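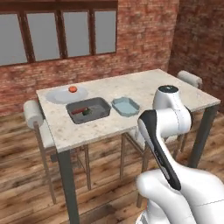
One reviewer at Gaillard objected that echo time in small dining rooms depends far more on the ceiling than on the furniture, and asked for the 4 kHz band to be reported separately. We have done so in Section 5.

The Mestuten survey covers 2,576 rooms, each measured at two source positions with the door closed. Soft seating shortened the decay in every band above 100 Hz. Tables were harder to classify. A long, narrow table running toward the back wall, with a pale marble-textured top as in Figure 2, was entered as a hard surface on appearance alone.

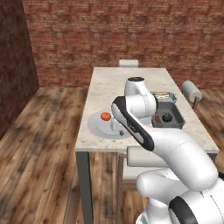
Decay times were fitted by least squares over the first part of the curve. Rooms with open windows were left out. Survey forms gave the type of table by its look, so a top with a marble texture, as on the table in Figure 2, could not be assigned a tested absorption value.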